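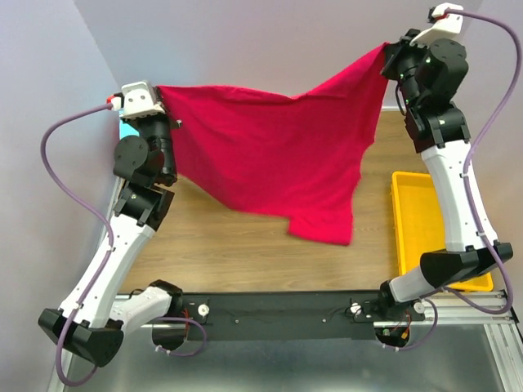 Tollosley, Friday, March 1, 2024

My laundry tip this week is about cables! Our folding arms quit on shirt 16 — the left gripper just let go — and I blamed the fabric for two days. Then Denise Furnival told me to wiggle the plug at the gripper, and it was barely in. So power off first (please, I pinched a thumb in February), push each plug home, and leave enough slack for the elbow to bend. Run one old T-shirt at slow speed before you trust it with anything you like.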